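Do you really need a special cloth for everything?

25/09/2021

My neighbor Chrysanthi Tzavaras owns 81 cleaning cloths. I know the number because she read it to me off a spreadsheet, and I have been suspicious of the whole cloth business ever since.

She buys most of them from Stergiou, the housewares place in Prusbridge, where they sell one cloth for glass, one for steel, one for "stone and stone-look surfaces" and one for screens. I asked the guy at the counter what made the stone one a stone one. He said the weave. I asked what was different about the weave. He said it was for stone.

I went home with the glass cloth and the steel cloth and tried both on the bathroom mirror. Same result. Then I tried a piece of old T-shirt with a little water and vinegar, and I'd say it left a bit more lint and otherwise did the job. I don't claim this was science. The label on the glass cloth didn't claim it either, if you read it slowly — "helps reduce the appearance of streaks" is a sentence with no promise in it at all.

My brother-in-law Ernő Szekeres thinks I'm being unfair. He cleans offices in Wulwood and says microfiber picks up grease better than cotton, and he would know. Fine. I'll give him grease. What I won't give him is the color system he swears by, where blue is for desks and yellow is for sinks. A yellow cloth doesn't know it's near a sink. He says the colors are so you don't mix them up, and I suppose that's fair for a crew. I live alone and have one sink.

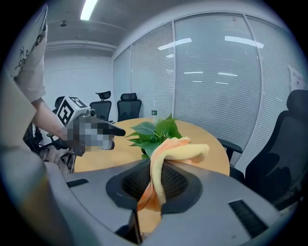 Washing them is where the sales talk gets thickest. No softener, no dryer sheets, low heat, never with towels, and please buy the Zekmont detergent made for the purpose. An orange microfiber towel like this one gets thrown in with my socks and comes out looking like an orange microfiber towel. I've done that for 3 years. Maybe it has lost some magical power along the way, but I'd like somebody to show me which one.

I did skip the softener, on Ernő's advice. The detergent I left on the shelf. Chrysanthi has two bottles of it if I change my mind.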